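情報産業論 第2回 配布メモ(中古市場と価格)

前回の続きから。レモン市場の話、売り手は品質を知ってる、買い手は知らない。→ 買い手は平均の品質で値をつける → 良い品の持ち主は売らない → 平均がまた下がる。逆選択。ここ試験範囲。

中古PCは典型。外から見て分かることが少ない。メモリの枚数、基板の状態、開けないと不明。

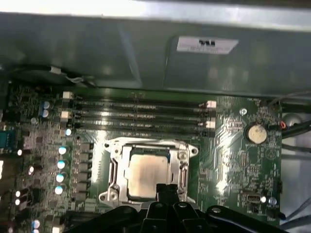
この記事は約2分で読めます

数値例(板書のまま)
・良品の価値 3,000、不良品 900(単位は省略)
・半々なら期待値1,950。良品の売り手は3,000未満では手放さない → 市場に残るのは不良品だけ
・割合を変えるとどうなるか各自計算しておくこと

対策は大きく二種類。
シグナリング:情報を持つ側が動く。保証、検査証など。コストが品質で違わないとシグナルになならない(重要)
スクリーニング:持たない側が動く。契約メニューを並べて選ばせる。保険の免責がこれ。

事例:出品サイトVultari。動作保証の表示を任意にした。保証つき出品は496件。表示なしの品は値が下がった、と資料にあり。表示しないこと自体が情報になる点に注意。

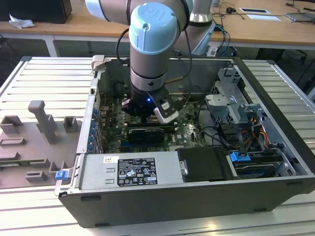
最終更新日:2026年1月1日

評判の話。繰り返し取引なら、だますと次の客を失う。一回きりだと効かない。Vivisは出品者の評価を公開、Mercadoは非公開。どちらが高値になるか、理由もつけて考える。評価の水増しは次回やります。

用語:モラルハザードと混同しないこと。逆選択は契約前の隠れた性質、モラルハザードは契約後の隠れた行動。毎年まちがいが多い。

課題:Prurkenance社の返品規定(別紙)を読み、シグナリングかスクリーニングか、両方か。A4で1枚、締切は次回の授業開始時。手書き可、遅れは減点。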